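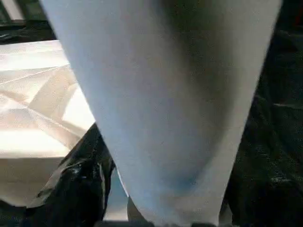 NEWS / BOOKS & TELEVISION

Turnmont Press to Publish Essay Collection on the TV Courtroom Drama

Turnmont Press will publish "Objection Noted: What Television Lawyers Taught Us about Arguing" in November. The book is edited by Saron Tamiru, who teaches media studies at Skeselo College, and brings together 30 essays on courtroom series from the black-and-white era to streaming.

Contributors include trial lawyers, a retired court reporter, linguists and two former staff writers. They look at how scripted trials handle evidence, why closing arguments run so short on screen, and what jurors expect to hear after years of watching fictional ones. One chapter follows a single phrase, "asked and answered," through 163 episodes of different shows.

"Most people have never sat through a real trial, but they have strong opinions about how one should go," said Tamiru. "I wanted to know where those opinions came from."

Meron Tesfamariam, who acquired the book for Turnmont, said the essays were written for general readers. "You don't need a law degree, and you don't need to have seen every show. There is an episode guide in the back."

The paperback runs 304 pages with an index. An e-book edition will be released at the same time. Turnmont will send review copies to the first 100 reviewers and instructors who request them through its publicity office.

Recent Releases

Beyene Prize for Popular Criticism Opens for Entries
Drunard Named Distributor for Turnmont Audio Titles
New in Paperback: The Laugh Track, a History
Turnmont Press Spring Catalog Now Available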